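Notebook, natural dye bench
Tuesday, start 7:40 am

Walnut hull bath no. 3 is finally giving me a brown I love! Pulled the first skeins just before eight and the color is deep, slightly warm, no green in it at all. Compare with bath 2, which came out like weak tea. Same hulls (the Brokthorpe sack, picked up in November), same pot, same wool. What changed is the soak. Bath 2 had one night. This one sat under the lid for 16 days and smelled like it.

Recipe as run, so I can find it again:
Dried hulls, broken up by hand, 291 g
Rainwater to cover, topped up twice with tap when the barrel ran low
Simmer one hour, strain through the old pillowcase, simmer the liquid again on its own
Wool in at lukewarm, up slowly, hold under a simmer for 50 minutes, leave in the pot overnight

No mordant on skeins A to C. Alum on D and E. I was expecting the alum to make a bigger difference and it really didn't, maybe a touch more yellow in D if I hold it at the window. E I can't tell from A. Iron dip on F for a couple of minutes and wow, straight to a charcoal brown, almost black where the ties were. Must try a shorter dip. Also must tie looser, there are pale bands on C and F where the string bit in.

Yarn is the Carus two-ply again. It takes color evenly and doesn't felt if you leave it alone, so LEAVE IT ALONE. I poked at skein B too much and it has gone a bit fuzzy on one side. Still a nice color. Hat for me, probably.

Lunch 12:30. Wrote up the card for the sample book with one hand and ate with the other.

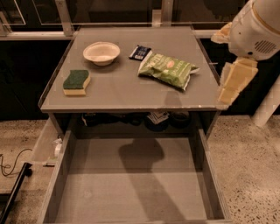 Gray table, with bowl, sponge and snack bag.

Afternoon: rinse tests. Three rinses for A, B and D before the water stayed clear, five for F. Iron is messy stuff. The last rinse for F still left a faint gray on a white cloth when I squeezed it, so it's not going near anything pale until I've washed it again with soap. If anyone borrows F for the weaving sampler, please keep it away from the cream warp.

Light test set up on the south window. Wound each skein on a strip of card, covered half with foil, labeled on the back in pencil. The Samuel strips from the summer are still up there and the madder has hardly moved, which makes me so happy. The turmeric is gone, as expected. You can just about see where it used to be yellow.

Checked the running log while I was at it. We are at 3,978 g of wool dyed since the log was begun, not counting the cotton scraps. Next entry should take us over four kilos! I'd like that one to be something good, so I'm saving the Purkonmont indigo for it and not doing another onion skin batch.

Questions for next time:
Does the second simmer of the liquid do anything? Split the bath and find out.
Would the long soak work in the cold shed, or does it need the warm corner by the boiler?
Can the used hulls go again? They still stain my fingers, so there must be something left in them. I've kept them in the lidded bucket under the sink, marked HULLS USED. Please don't compost them yet.

Bath 3 is still dark even after six skeins. Put the mohair scraps in at 4:15, heat off, lid on. Will look in the morning.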